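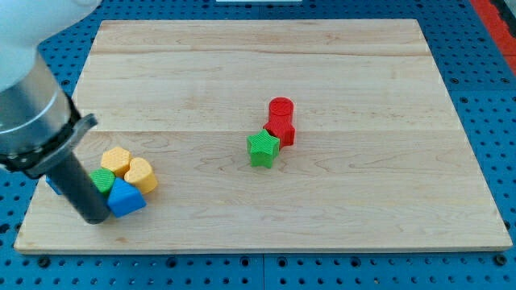 Cotthorpe Toy Library
Minutes of the May meeting

Present: Pantelis Ververidis (chair), Aitana Iglesias (minutes), M. Pearce, four other members
Apologies: two received
Start: 6:30 p.m.

1. Minutes of the last meeting

Agreed, with one correction. The puzzle shelf was moved to the left of the door, and the minutes had it on the right. Aitana will fix the file copy.

2. Plastic shape blocks

The brightly colored blocks were looked at on the large wooden board. Members agreed the set is worth keeping and that the colors are still easy to tell apart from a few feet away. There was some discussion of whether to lend the blocks as one set or split them between two bags. Pearce was in favor of splitting, as families with one child rarely use the whole set. Pantelis thought split sets come back mixed. Vote: keep as one set, five in favor, two against.

The loan deposit stays at $20. Blocks are to be washed in warm soapy water between loans and dried on a towel overnight. The old label with the washing instructions has peeled off the storage tub. Aitana to print a new one.

3. Wooden board

Pantelis asked whether the light-colored board should get a coat of oil. Pearce said the grain looks good as it is and oil would leave marks on the blue pegboard under it. Left as is for now. To be wiped with a damp cloth only, no spray cleaner.

Two members would like a raised edge on the front so that blocks do not slide off during play sessions. Pearce will get a price for a strip of wood and bring it next time. It has to come off again for cleaning.

4. Pegboard

A request came in to put hooks and small bins on the blue pegboard. It was pointed out that it is in use as a work surface and hooks would get in the way. Agreed to look for a separate piece for the wall by the sink. Verkadis sells panels but the catalog we have is old. Aitana to call them.

5. Catalog and loans

The catalog now stands at 476 items. 46 are out on loan. Reminder cards for late returns went out before the meeting. The Gondis train set is still missing its bridge and will be listed as incomplete.

6. Money

Balance is $600 after the rent. No large bills expected before summer. Replacement tubs approved, price to be checked first.

7. Other business

The side door sticks again. Pantelis to plane the bottom edge.

Request for a later closing time was held over.

Meeting closed at 7:50 p.m. Next meeting same room, same time.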